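Week 3 handout: Working beside a belt, the house rules

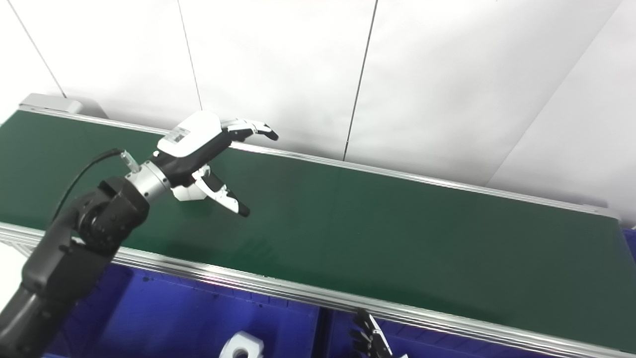

Right, last week I promised we'd get to the rules before anyone touches a pendant, so grab a coffee and let's go. Most of what I'm giving you started life on the shop floor at Hudard, where I spent my apprenticeship learning which rules people follow and which ones they walk straight past. The Wumska lab has its own sheet taped inside the door. Read that too, and if it's stricter than mine, it wins.

Teach mode first. Keep the tool speed under 200 mm/s whenever you're inside the line, and that's a ceiling, so please don't treat it as a target! I do most of my touch-up points at a crawl. One person holds the pendant, and that person is the only one who moves the arm. If you want to swap, stop, say so out loud, hand it over.

Next, the belt. Students forget the belt is a machine too (I did, and lost a good sleeve to it). Belt and arm get isolated together, tagged together and released together. Check that the e-stop drops both of them, at the start of every session, and write it in the log.

Grippers. An open gripper still has stored energy somewhere, so fingers stay out from between fingers, yours and its. Look at the cable at the wrist before you run anything. Turn the last joint slowly through its full travel and watch the slack. If it goes tight, re-route it and start over.

Approach heights: come in no lower than 3 cm above the belt on a first run, with nothing on it, then bring the height down in small steps. Bins get taught last. Their walls are easy to clip on the way out, and the Gunnlaugsson notes have a decent section on retract moves, so have a read of that at home.

Clearances and the Mollel risk worksheet are next week. Fill in the first 2 pages beforehand, in pen, and bring your safety glasses.

Back to top | Questions: see the lab office, Wumska | © Course notes, please don't repost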